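Home | About Us | Programs | Admissions | Contact

About the Cistberg Institute
Updated in May by Emiko Murakami, Office of the Registrar

The Cistberg Institute is an independent technical school serving adult learners in Piseck and the surrounding towns. It enrolls 356 students in day and evening programs in bookkeeping, office administration and computer support. Classes are held at two sites - the main building on Nazari Street and the Nedness Annex.
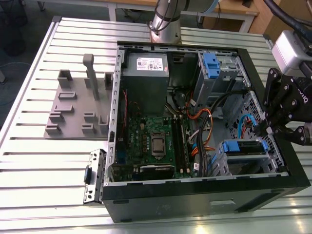 Our Programs

Each certificate program requires 300 hours of instruction. Students in computer support also complete 90 hours of supervised bench work. Evening sections follow the same course of study as day sections and are taught by the same faculty.

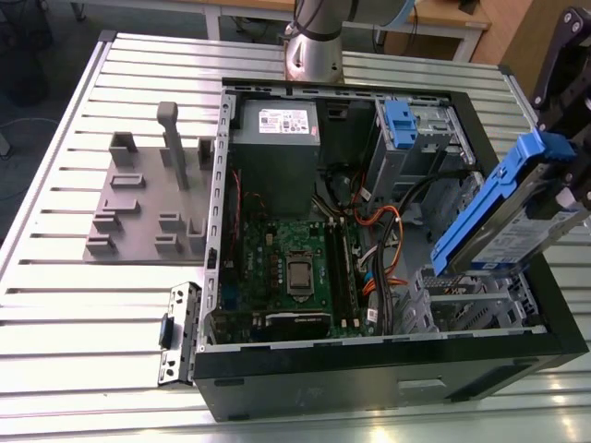 Desktop tower with the side panel removed, computer support program.

Admission and Aid

Applicants must hold a high school diploma or its equivalent. Tuition may be paid by the term or by the month, and grants are awarded each term on the basis of need.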